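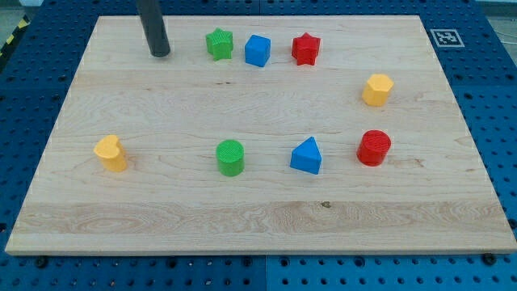
Recording push demonstrations by remote control

This page covers one recording session on the block board, from homing the arm to saving the files. It assumes the Manwood control software is installed and the emergency stop has been tested.

1. Setting the board

Bolt the board to the blue table along its near edge. Place the eight blocks on it with clear space between neighbors. A block that touches another at the start makes the first push hard to label. Leave the marker on the table uncovered – the tracker uses it to find the board.

2. Homing the arm

Run the home routine and wait for the status line to read READY. Lower the rod until its tip is 3 mm above the wood. Any lower and it drags on the grain during long moves.

3. Driving the rod

Hold the left trigger to enable motion. The stick moves the tip in the plane of the board only; height is locked. Set the speed scale to 32 percent for new operators. Release the trigger before changing your grip on the controller, or the arm will follow your hand.

Push through the middle of a block's side. Stars and the heart tend to rotate when pushed on a point or a lobe. If a block turns, back off, go around it and push from the other side. Keep the correction in the recording.

4. Recording an episode

Read the instruction on the screen, for example "move the blue cube to the red star." Press record, wait one second, then start. Stop when the named block is within a finger's width of its target. Do not tidy the other blocks between episodes. The next instruction starts from wherever they are.

Discard an episode if a block leaves the board or the trigger was released for more than 3 seconds.

5. Saving

Press save and check the episode length in the log. Files under 183 samples are usually accidental starts and should be deleted. Send questions about the log format to Ute Schmieder.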